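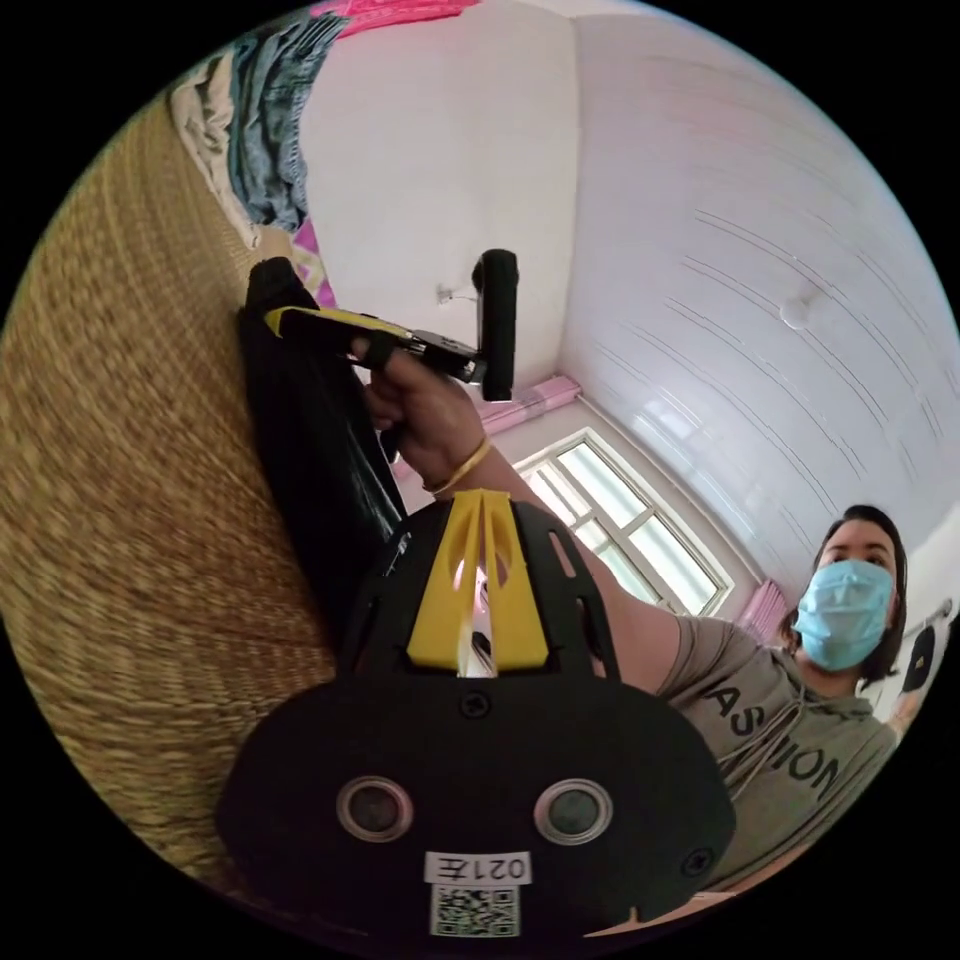 4.2 Folding on the floor

Our questionnaire asked where people folded their laundry and gave them a choice of table, bed, ironing board and "other." Other won easily. In the Stunduvholm households, other meant a mat on the floor, and we had left a single short line on the form for people to explain this. Most of them used the margin as well.

The mat has received little attention in the literature on housework, which prefers appliances. Tierney's earlier notes from the Costello apartments mention floor coverings once, under "trip hazards." Yet in 19 of the households we visited, a mat was the only surface kept clear all day. Tables held mail, homework and, in one home, a sewing machine that had been about to be repaired since March. The mat could be rolled up and stood behind a door, so it never had time to collect anything.

Dark clothes were the subject of strong opinions. Several respondents preferred to fold black garments on straw because the edges showed up well against it. Others refused for the same reason, pointing out that straw sheds and that black cotton keeps a careful record of the fact. Figure 3 gives the time spent per garment on each surface. Folding on a mat was slower than folding on a table by nearly 2 seconds, a difference that respondents, when told of it, received calmly.

Ratanaporn coded the 400 garments in the Prerska set by hand and found that sleeves accounted for most of the refolding. Hoods were worse, but there were fewer of them. No agreed method for a hood emerged from the interviews. One respondent tucked it inside, one laid it flat and folded the rest toward it, and one said she hung hers up and would like to move on to the next question.

Figure 3. Mean folding time per garment, by surface. Beds are shown separately, as two respondents fell asleep.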